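# Boxes, plastic and plaid: a packing gallery

I've been meaning to put this page up since July, and now that the last of the Ollow order is out the door I finally have a free evening for it. If you've only ever seen our finished parcels, these are the bits that come before the tape and the label — the part I like best, to be quite frank!

We had 2,159 pieces to get through for Novholm, and I really thought it would be closer to 2,000 (I had planned my shelf space for 2,000, so you can imagine the hallway). Pale blue boxes, gray translucent sheet, light wood to work on. I'm a sucker for soft colors, and yes, the plaid walls were my pick. Pink, orange, yellow, teal, a bit of everything. They cheer me up on a slow Thursday.

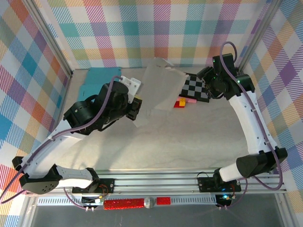

I buy the sheeting from Lalitex and I've stuck with them for years now. It comes folded, so it always has a few creases in it, and I gave up ironing those out long ago. Once a sheet is wrapped around something you can't tell anyway. I like one a bit bigger than I need, with enough spare to tuck under at both ends — six inches if I'm being generous, 10 if the thing inside has corners.

Then there are the boxes. I went back and forth on the color forever. I had samples in white, in plain brown, and in a yellow that Sun sent over (lovely people, very loud yellow), and I kept coming back to the light blue. It's matte, it's calm, and it looks good stacked up by the door.

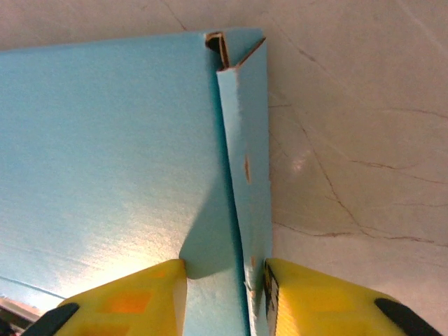
The blue is only a coating on brown corrugated, so any little tear shows up tan right away. I used to set those boxes aside, and then I had a whole pile of perfectly sturdy boxes with one nick each, and that felt silly. Now they get used for my own storage, or for local orders where folks have told me they don't mind. Fold the flaps slowly and you'll get far fewer scuffs, by the way. I still rush it when I'm hungry.

More pictures once the next batch of sheeting comes in. I'm thinking of trying a green box for the holidays, so if you have feelings about green, send me a note!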